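7.4 Gripper stalls before closing (fault 338)
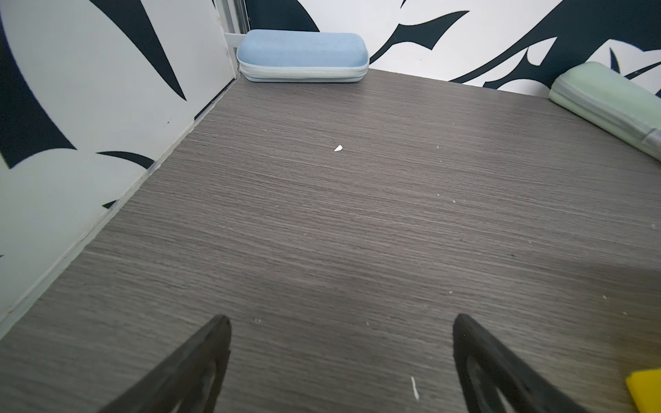 The Skirnar controller logs fault 338 when the fingers stop short of the commanded width. The arm holds position and the motor stays energised.

CAUTION: Press the emergency stop before reaching into the bay. The fingers can close without warning once the fault clears.

1. Press the emergency stop and wait 40 seconds.
2. Check both fingers for cracks or grit at the pivots.
3. Brush any debris off the bay floor.
4. Release the stop and home the gripper.

Note: If 338 returns, order finger kit 3622 from Skeltidach.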